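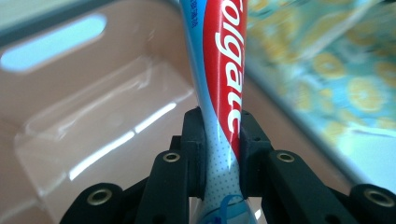
How do I know which finger pads to start with?

Start with the rigid printed pads that come fitted, run the soft-object trial below, and change only if the log gives you a reason. Most people who swap pads on the first afternoon end up swapping them back on the second, having lost a screw in between.

Follska Hand Gripper: Set-Up Guide
Section 6. Comparing finger pads on soft objects
Text by Tamara Semeniuk, bench notes by Bohdana Tkachuk. Revised October.

A wooden block will flatter any gripper. Tubes, pouches and half-used packets will not. This section covers trying the rigid pads against the ribbed Melnychuk pads (sold separately, packed in a bag you will need scissors to open). Allow a morning. The guide used to say an hour, and we received letters.

Before you start

You need both pad sets, the small hex key, a tray or bin, and a few squeezable household items. Toothpaste is good. Mayonnaise is also good, once. Check that the linkage arms open and close freely and that no pad wobbles when you push it sideways with a thumb.

CAUTION: Keep fingers out from between the pads while the tool is connected. It can't tell you from a tube.

Running the comparison

1. Fit the rigid pads and tighten each screw until it stops. Then leave it alone. The pads are printed, and the threads have limited patience.

2. Connect the Flurkport controller and wait for the steady light. A blinking light means it is still thinking.

3. Set the closing limit to 49 on the controller dial. This is the factory value for soft items. The dial goes up to 400, for reasons known to the people who made the dial.

4. Stand the first item in the bin. Bring the gripper in so the pads meet it partway along its length, on opposite sides.

5. Close slowly. Stop when the item holds still between the pads. A tube will take on a waist at this point, and a modest one is fine.

6. Lift it clear of the bin floor and hold for 10 seconds. Watch for creeping, tilting or contents.

7. Put it down, open the pads fully and write the result in the log. "Held," "slipped" and "burst" are enough. Essays may be kept for the comments column.

8. Repeat until you have 10 lifts of each item, then fit the ribbed pads and start again from step 2.

NOTE: Turn the tube back to the same side before every lift. A tube that has been pinched repeatedly gets easier to hold, and the second pad set will take the credit. Better still, use a fresh tube for each set.

NOTE: Caps on. Bohdana asked that this have its own note.

Reading the log

Compare slips first and squeeze marks second. If the two sets come out within one slip of each other, keep the rigid pads, which wipe clean in one pass. The ribbed ones need a brush. Our own bench in Tivville did 214 lifts before the ribbed pads pulled ahead on pouches; on tubes they never did.

If both sets slip, raise the closing limit by one and repeat step 5. If both sets burst things, check the dial. Someone has been at the dial.

Continue to Section 7, Camera Alignment, when the bench is dry.

Follska Customer Guides, Tivville. All rights reserved. Contact us | Back to top

This site uses cookies to remember your language and region. Accept | Manage settings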